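ドン・ホンメイさんと文通を始めたのは、うちの郵便受けに彼女あての手紙が間違って入っていたからです。いや、文通っていっても同じ団地の中なんですけどね。私が2号棟の104号室で、むこうが121号室。配達の人が眼鏡を忘れた日だったんだと思います。

届けに行ったら留守だったので、封筒に付箋を貼ってドアに差し込んできました。「うちに来てました。切手がすごくきれいですね」って、それだけ。そしたら翌朝、うちのドアに返事が挟まってたんですよ! 便箋二枚、びっしり! 切手はグルーセンという町のもので、お姉さんがそこでパン屋をやっていて、冬になると店の前の川が凍って、みんな川を歩いて買いに来るんだそうです。

グルーセンなんて聞いたことがなくて、地図帳を出してきて探したんですけど、見つからない。まあ古い地図帳だし、と思って、そのまま「川の上を歩くのって怖くないですか」と書いて、また差し込みに行きました。
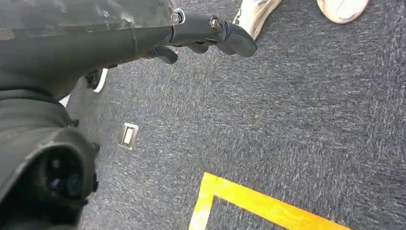
同じ団地に住んでいるのに、どうして会って話さなかったのか?
最初の一通が手紙だったので、途中でやめるのが惜しくなったんです。

だって、顔を合わせたら「暑いですねえ」で終わっちゃうじゃないですか。手紙だと、ホンメイさんはお姉さんと大げんかした話も、「ジュネロウ」っていう焼き菓子の話も書いてくれる。干したあんずを刻んで入れて、焼いてから一晩布でくるんでおくお菓子で、お姉さんは布を三枚使うけど自分は一枚でいいと思う、と。そのけんかがもう十年続いてるらしくて、私は布二枚じゃだめなのかと書きました。返事には「二枚は両方に負けた気がする」とありました。

一度だけ、階段ですれ違った人がそうだったかもしれません。灰色の帽子をかぶって、長ねぎを抱えていて、私を見て何か言いかけたんです。私も言いかけました。で、二人とも会釈だけして通り過ぎた。その晩の手紙に、ねぎのことは一言も書いてなくて、私も書きませんでした。

十二月に入って、返事がぱたっと来なくなりました。四日待って、五日待って、もう我慢できなくて121号室まで行ったら、表札がなくなっていたんです。ドアの下をのぞいたら、私の手紙が中に入ったままみたいで、端っこだけ白く見えていました。引っ張ったけど取れなくて、指の先が痛くなってやめました。

年が明けてから、うちに小包が来ました。今度はちゃんと私の名前で、あの切手が三つも貼ってあって。開けたらジュネロウが入ってました。あんずの匂いがして、ちょっと角が欠けていて、布でくるんであるんです。一枚めくって、もう一枚めくったら、お菓子が出てきました。

私はやかんを火にかけて、便箋を探しに行きました。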